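Chapter 7
When the Robot Joins the Shift

What you will cover in this chapter
How a cleaning or tidying job gets split between people and a machine
Why companies rehearse the work in simulated rooms first
What happens to job titles, breaks, pay and blame
Key terms: task split, handover, exception, rehearsal room

Opening case: Vukham

Start with a company. Vukham cleans and resets short-stay apartments. 1,406 units on its books when the changes began, most of them one or two rooms, guests out by eleven, next guests in by three. Four hours. Anyone who has done the job knows what those four hours feel like.

The work before: two cleaners per unit, one cart, a paper list. Pick up, strip, wipe, vacuum, bag the trash, check for things guests left behind. That last item took more time than managers believed. Chargers, glasses, books. A laptop now and then, and then a phone call, a form, another phone call.

The work after: one cleaner, one mobile robot from a supplier called Tralanby, and a person at a desk in another building watching several apartments at once. Same four hours.

Sobia Marwat had been a cleaner there for nine years. She became a floor lead, then what the company called a room coach. We will meet her again in section 7.4. Her first month as a coach she hardly touched a mop. She sat at a screen and looked at rooms that did not exist.
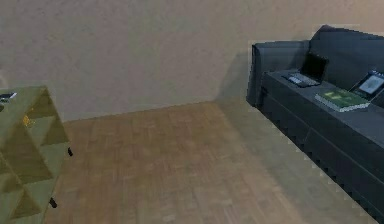
A pickup job sounds like one task. It is a dozen. Is this trash or property? Does it go on a shelf, in a bag, to the desk? Does it need two hands? Marwat's job was to write those calls down, in plain words, so the engineers could turn them into rules and the rules could be tried out. She filled most of a notebook in the first week. Things like: electronics left on furniture, do not move, take a picture, call. Books, same, unless it's the house book. Bag by the door is ours. Bag anywhere else, ask.

None of that had ever been written down. New hires used to get it by walking around with someone who knew. This kind of know-how has a name, tacit knowledge, and you will see it in every chapter of Part 2. Automation projects tend to run into it early and pay for it late.

The rehearsal rooms

Tralanby would not send a machine into a paying guest's apartment untested. So the rooms were built in software first. Sofa, shelf, lamp, floor, door. Change the wall, change the floor, move the chair, run it again. The plan called for 1,000 practice rooms; the teams ended up with 2,153, mostly becuase the cleaners kept coming back with cases the engineers had not thought of.

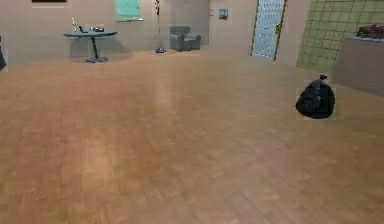

Figure 7.1 Simulated living area with a tied trash bag on the parquet floor.

Look at how little a rehearsal room has to be. Rough surfaces, soft detail. It does not need to please a guest. It needs to raise the right questions, and for a bag on the floor there are plenty. Who picks it up? When, before the vacuuming or after? What if it's heavy, what if it leaks? In the old shift the answer was whoever was nearest. A machine can't work with "whoever is nearest," and once it is on the crew neither can the people.

So the crew at the Grerness building, the first site, got a written task split. Machine: floors, bagged trash, flat surfaces with nothing on them. Person: beds, bathrooms, glass, anything a guest might come back for. Desk: every exception, meaning anything the machine stopped at.

What changed for the people

Less bending. Everybody mentions that first. Fewer sore backs by October, according to the shift leads.

More waiting, too. When the robot stopped and called the desk, the cleaner in the room had to stand by, and in the beginning that time was not counted as work. It took a grievance to fix it. (Full text in the case file, section 7.5.)

And less company. Two cleaners in an apartment talk. One cleaner and a machine don't. Several of the crew asked to go back to pairs, and 2 of them left for Soomro, a smaller firm with no robots and lower pay. Keep them in mind when you get to the section on productivity, the output tables leave them out.

Before you read on

Think of a job you have done. Write down three calls you made every day that were in no manual. Then decide which ones you would hand to a machine and who would answer if it got one wrong. Keep your notes, you'll need them for the exercise at the end of 7.2.

7.1 Splitting the task

A task split is a list of who does what, agreed before the shift begins. It has three parts: the steps, the owner of each step, and the handover, which is the point where the work passes from one owner to the next. Most trouble at Vukham came at the handovers. We take those first.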